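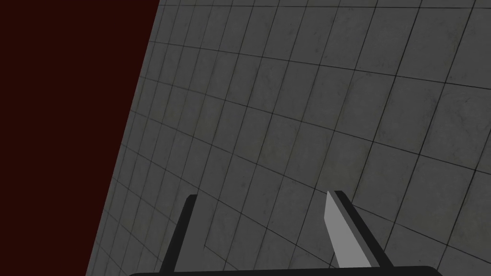 Do I really have to use distilled water, a reader wants to know, or will the stuff from the tap do? Tap water will do nicely in the Skemia if yours is soft. Mine is so hard it furs up a kettle in a fortnight, so I mix half and half, and I've been getting on fine with that since October.

Section 4. Filling, first steam and everyday use

I'm assuming you've clicked the handle together by now (Section 3) and the mop stands up by itself. If it leans, go back and push the lower pole in until you hear the second click. I missed that click myself and spent a whole morning thinking the thing was faulty!

Filling the tank

1. Make sure the mop is unplugged.
2. Lift the tank off by its grey catch. It's stiff when new.
3. Turn the tank upside down, unscrew the cap and fill it to the line with cold water. The little jug in the box holds 482 ml, and one jugful gets you exactly to the line.
4. Screw the cap back on, hand tight, then tip the tank over the sink for a moment. A drip or two is all right, but a steady trickle means the rubber ring has slipped.
5. Push the tank home.

Caution: Water only, please. No vinegar, no scented drops, no floor cleaner, however nice it smells. They attack the seals, and Ciser won't replace a pump that's had anything else through it.

First steam

1. Fit a cloth pad. Lay it fluffy side down and press the mop head on to it, and the sticky strips will do the rest.
2. Plug in and wait for the light to go from red to green. Mine takes 49 seconds from cold.
3. Stand the head on an old towel and squeeze the trigger in short bursts. You'll get spluttering and a few spits of water first, then proper steam.
4. Carry on for a couple of minutes, then swap the pad for a dry one before you start on the floor.

Note: There's a warm plastic smell the first time. Open a window and it goes off quite quickly. If you still have it on your third tankful, ring the shop.

Doing a floor

Sweep or hoover first, otherwise you're just steaming crumbs into paste. After that I work backwards towards the door, slow strokes, trigger on for the push and off for the pull. Setting 2 is the one I use for nearly everything, and I only turn it up for the patch by the cooker.

Grout lines want a bit more patience. Go along them with the narrow edge of the head, wait a moment, then wipe with a damp cloth (the pad rides over the top of them and misses the muck).

Caution: Keep it off waxed boards, unsealed stone and anything with peeling edges. If you aren't sure what your floor is sealed with, try a corner behind a door and look at it the next day.

Caution: The head stays hot for a good while after you've pulled the plug. Stand it on the resting mat, out of reach of small hands and paws.

Spare pads

The Bogdan pads fit, and so do the thicker Anano ones, although those take longer to dry. Wash them at forty with no fabric softener.

Emptying and descaling are in Section 5.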